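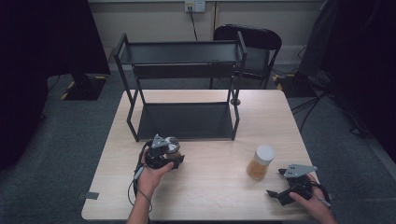 Street's last coffee counter gets its new shelves (and maybe its old hours back)

If you've walked past the old Pekora shoe shop lately you'll have noticed the brown paper has come off the windows. I stuck my head in on my way to the post office, and yes, it's happening - the coffee counter is coming back in December!

For anyone who moved here in the last couple of years, a quick catch-up. The counter used to be run by the Srivastava bakery, in a space so small you had to back out of it when somebody with a stroller came in. It closed when the roof leaked, and then the repairs dragged, and then the bakery decided one shop was plenty. I wrote at the time that I gave it six months. It took a lot longer than that, and I've been buying bad coffee at the gas station ever since.

The new people are Naveen Nishad and Nhyira Akpalu, who met working the breakfast shift at a hotel out by the airport and have wanted their own place for years. They've signed a lease for the front room only. The back half stays with the landlord, who hasn't decided what to do with it (I asked, he shrugged, we talked about his knee).

"We're keeping it small on purpose," Nhyira told me. "Coffee, tea, two kinds of soup in the winter, and whatever cake we feel like that day. If we run out, we run out."

Small also means cheap to open. The whole fit-out is costing them $3,000, and a good chunk of that went on the plumbing. Most of the furniture is secondhand. Naveen has been on a real tear with two-tier racks, the plain black metal kind that sit on top of a table and give you a second level for cups and sugar, and he can talk about them for longer than you'd think. I now have opinions on shelf height. My own kitchen is next.

Now, the hours, which is what everybody has been asking me. The plan is to open at 6:30 in the morning so the bus drivers and the hospital crowd can get something hot on the way in. The old counter did that for years before cutting back to 8, and people were still grumbling about it when the roof went. Closing time will be 4 in the afternoon to begin with. Nhyira says they'll look at evenings in the spring if there's any call for it, and I said there would be, at least from me.

The bus stop question is still up in the air. Ayuba Quaye, who has the dry cleaner's next door, has been collecting names to get the 744 to stop outside again instead of up by the bank. He's got 100 signatures so far and wants more before he sends it in. There's a clipboard on his counter and he'll hand you a pen whether you've brought in a shirt or not. I signed, and I don't even take the 744.

Parking will be the same mess as ever, sorry. The city hasn't said anything about the loading zone, and I've called twice.

They still need somebody for the early shift, four mornings a week, no experience needed but you do have to be cheerful before sunrise (so that's me out). Knock on the window if the lights are on. Naveen is usually there until supper.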